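Helpers wanted for our laundry robot build (evenings, shared workshop)

Hi! I'm Lucie Penner, and I'm looking for two or three people to come and help a small group of us teach a humanoid robot to deal with laundry. We share a workshop at Laltside, we've been at it since the spring, and we have reached the point where there is more to do than there are hands (ours, I mean, the robot has its own and they keep getting better).

The project is called Primow. Our part of it is the boring household stuff: clothes off the bed, clothes into the bin, bin over to the washer. Sounds easy until you watch a sleeve get stuck around a finger joint for the fifth time in one evening. I love it, and I think the right person will too.

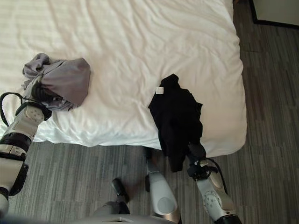

WHAT YOU'D BE DOING

Mostly, laying out clothes. Shirts, jackets, pants, whatever is on the rack that night, dropped on the bed the way a normal person would drop them. Then you watch a run, write down what happened, and set up the next one. Two garments at once, one per hand, is what we're working on now, and dark clothes on a white sheet are going much better than pale ones. If you have clothes you don't care about anymore, bring them! We go through a lot, and the stretchy stuff especially takes a beating.

If you're handy, there's plenty more. Raphaël Joly looks after the hands and would be thrilled to have somebody who can solder and doesn't mind tiny screws. Auður Bisgaard writes the grasping code and wants a second pair of eyes on it, Python mostly. Our logging tool, Lema, is homemade and looks it, so anyone who enjoys making ugly screens less ugly is very welcome. We have logged 2,000 pickups so far and finding any one of them again is a pain.

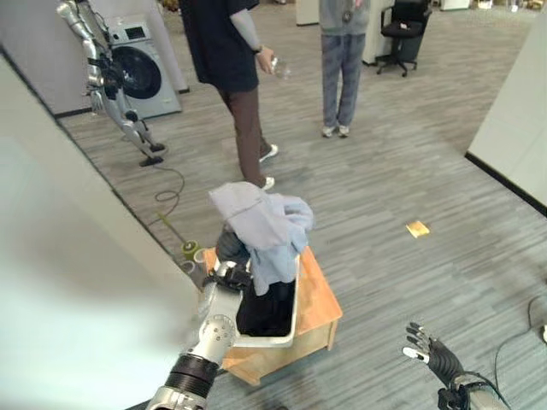 Bin work at Laltside, with a light blue garment, probably a top, in hand.

The bin is the other half of the job. We want it to work with the bin sitting in its wooden box and also with the bin in different spots on the carpet, so expect to do some moving and a fair bit of kneeling. Tell me if that's a problem and we'll find you a different task.

WHO WE'D LIKE TO HEAR FROM

You don't need a degree or any robot experience. I came in knowing how to sew and not much else. You do need to be 18 or over, okay with doing the same thing again and again, and happy to stop the moment someone calls stop. Closed shoes please, long hair tied back, and no dangly scarves near the arms.

TIME AND MONEY

We meet two evenings a week from 6:30 pm and usually pack up by 10. I'm asking for a commitment of about 14 sessions, which takes us into December. You get $30 a session plus dinner (Clémence Picard cooks, and her lentil thing is worth the bus ride on its own). Parts and tools are covered, so you won't be paying for anything. It isn't a career, I know! But you can use the workshop for your own builds outside our sessions, and the laser cutter is included in that.

HOW TO GET IN TOUCH

Leave a note for me on the Primow board by the workshop door, or send a message through the Laltside members' page. Tell me which evenings you can do, anything you've built or fixed lately, and whether there's any food you can't eat. No resume needed. I'll ask you to come by for one evening first, paid the same as the rest, so you can see if you like us.

If I'm slow to answer, ask for Clotilde Hoarau, she has the calendar.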